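**Stavstead releases Kunero 4, a planning and perception toolkit for handling cloth**

April 2, 2021

Stavstead today released version 4 of Kunero, its software toolkit for planning and controlling robots that handle soft materials. The release adds a new cloth tracker, a shared planner for fingers and arms working on the same item, and a replay tool for finding faults in recorded runs. It is available to existing licence holders from today.

Most motion planning software assumes that the object being moved keeps its shape. Cloth does not. A fold in one corner changes where the other corners are, hides part of the surface from the camera and alters the force needed at each fingertip. Earlier versions of Kunero dealt with this by stopping after each move, taking a fresh view and planning again from the start. Version 4 keeps a running estimate of the cloth while the fingers are in contact with it and corrects the plan as the estimate changes.
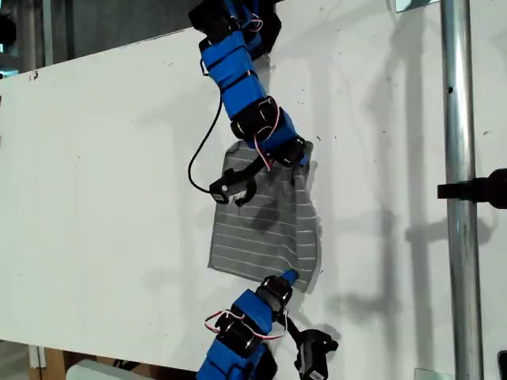 *Photo: Stavstead / Danang Siregar*

The tracker, named Trirnell, represents the cloth as a mesh of 2,409 points. Each point carries a position and a confidence value. Where a finger or its shadow covers part of the cloth, the confidence of the hidden points falls and the planner avoids choosing them as grip points until they have been seen again. Striped cloth is used for much of the development work, as the lines give a direct check on the direction and stretch of the fabric model. The tracker does not need stripes in order to run, but plain cloth takes longer to settle on a first estimate.

"The old tracker treated a shadow as an edge far too often," said Heather Swanson, head of perception at Stavstead. "We now estimate the lighting on the work surface separately and take it out before the mesh is fitted. Very dark fabrics are still difficult and we list them as a known limit in the release notes."

The planner has also been rewritten. In version 3, each finger had its own planner and a supervisor process settled conflicts between them. Version 4 solves for all fingers together, up to a limit of seven. Contact points, joint limits and cable clearance are treated as part of one problem. Users can set a minimum distance between links, and can mark any area of the work surface as closed to a given finger.
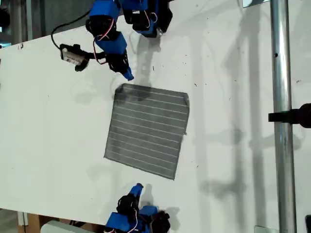
Approach moves are planned separately from contact moves. During an approach the planner favours short paths and keeps every tip clear of the cloth. Once a tip is judged to be in contact, control passes to a slower loop which limits speed and watches servo load. The change from one loop to the other is written to the log with the reason for it, so that a late or early change can be traced afterwards.

Kamarul Oei, who leads the control group, said the log had been the most requested item from licence holders. "People could see that a grip had failed, but they could not see which part of the software had made the decision. Each command now has an entry giving the mesh estimate it was based on."

The replay tool reads these logs and steps through a run command by command. It can show the mesh beside the camera view, mark the points the planner considered and rejected, and run the same input through a changed set of parameters without moving any hardware. Two runs may be loaded together and compared. Logs from version 3 can be opened, but they contain no rejected points and the comparison view is limited to joint positions.

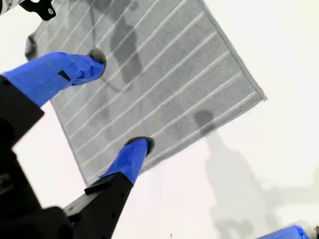 *Two taped fingers at the edge of a striped microfibre cloth.*

Fingertip models are now held in a plain text file outside the main configuration. Users who change a pad or covering need only edit the friction and radius values and restart the contact loop. The calibration routine has been shortened from four stages to two and no longer requires a printed target.

Kunero 4 was tested before release by Wibisono, a firm which develops handling equipment for commercial laundries. "We ran it on our own arms with our own driver," said Ikhsan Sembiring, software manager at Wibisono. "The driver needed changes to its timing, and those are covered in the migration guide. The planner itself went in without changes on our side."

**Availability and support**

Kunero 4 is supplied as source code with build scripts for Linux. Licence holders on version 3 may upgrade at no charge. Configuration files from version 3 must be converted with the supplied script, and custom finger planners will need to be rewritten for the joint solver. Security fixes for version 3 will continue, but no further features will be added to it.

A maintenance release is planned for May. It will add support for saving partial meshes and will correct a fault in which the replay tool shows the wrong time for logs recorded across midnight.

**Press contact**

Ikhsan Goh, Press Office, Stavstead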